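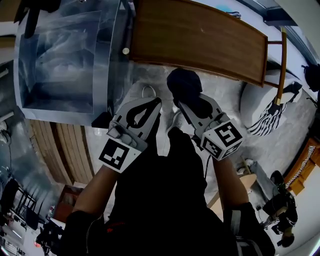

OK so the studio clear-out thread I promised. Get a drink, it's long, and a good chunk of it is me lying on a concrete floor talking about a drawer.

Background for the new people: I've had a corner of a shared workroom since last July, and in that time I have put things down and not picked them up again. Planks. Rope. Stripy fabric I was going to turn into something (I was not going to turn it into anything). On Friday I finally said enough and gave myself until dinner.

Rule one was floor first. I always want to start with shelves because shelves are fun and you get to line things up, but the floor is where I lose all the small stuff. Screws, caps, washers, rings, the little foot off the bottom of a chair. If it's down there, it gets picked up before anything bigger moves.

And everything soft goes in one heap to start with. Fabric, hats, gloves, cushion covers, whatever. Don't fold it yet!! I have wasted entire afternoons folding things that ended up going in the donation bag anyway.

Black things on a gray floor in bad light, by the way, are my enemy. I once spent an evening hunting for a black beanie I had walked past all day long.

Next up, the round white cushion. I love this cushion. It has been a seat, a footrest, a side table and for one bad week a lunch table. I keep saying it needs a proper home and then I sit on it while I think about where that would be. So the cushion stays and I've made my peace with it.

Planks. I know, I KNOW. They're leftovers from a shelf I built out of a Lirnlow kit, and I've been saving them for the next project, which changes every month. This time I went through the pile and asked each one what it was for. The short ones are going to my neighbor for his raised beds. The long ones get a second chance, stacked flat with the ends lined up so I stop stubbing my toe on them.

The big clear case was the one I dreaded. Fingerprints, dust, more fingerprints. My method is a barely damp cloth first and then a dry one straight after, working top to bottom, and absolutely no leaning on it while you do the far side. Paper towels just leave fluff all over the panels and then you get to start again.

Right, the desk. This is the part people have been asking about, so pull up a cushion.

The drawer in my wooden desk has been sticking since the spring. You'd tug, it would give a bit, you'd tug harder and every pencil you own would slide to the back. I'd been blaming the pencils. I emptied it completely and it still dragged, so the pencils get an apology.

I hardly ever look at the underside of furniture and I really should. All the good information is under there – how the rail is held on, where the wood has rubbed, whether somebody before you has already had a go at fixing it. Take the drawer all the way out, get your head in under the frame and have a proper look before you touch a screwdriver.

Two hands up there, too. I tried it one-handed with my phone as a flashlight and dropped the phone on my own face. One hand to steady the frame, the other to feel along the rail for anything that sticks out. 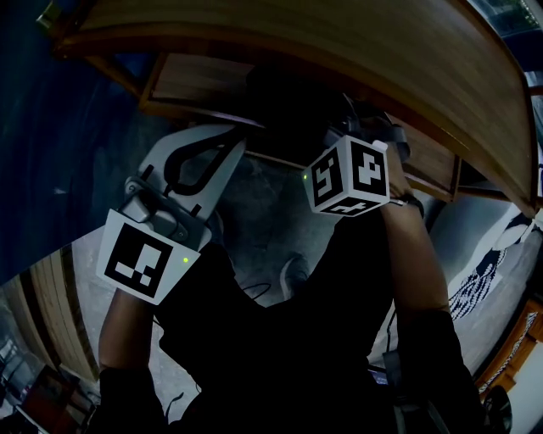
Jinfeng Tang replied to tell me to try candle wax on the runners before I go anywhere near sandpaper, and to do the bottom edges of the drawer too, where it sits on the rail. Apparently an old desk of theirs dragged for years and one stub of a plain white candle sorted it out.

Thank you Jinfeng!! I had the sandpaper in my hand. I'm going to do the wax first and report back. I have a candle that smells of fig, so if the pencils come out smelling of fig, so be it.

A few of you also asked about screws. Mine are the old ones and I snugged them up by hand, a little on each side, back and forth. Please don't go at an old desk with a power driver. I split a rail that way on my Endik nightstand and I'm still cross about it.

What was in the drawer, for the nosy: 71 pencils (I did count, I wanted to know how bad it was), five tape measures, a Radero catalog with 200 pages and not one thing in it I can afford, and a birthday card I never mailed. Sorry, Mom.

Still to do: hang up the rope, find a hook for the backpack so it quits living on the floor, decide about the stripy fabric. I've given the fabric 30 days. If it isn't a cushion cover by then it goes.

Wax update tomorrow, once I've found where I put the candle.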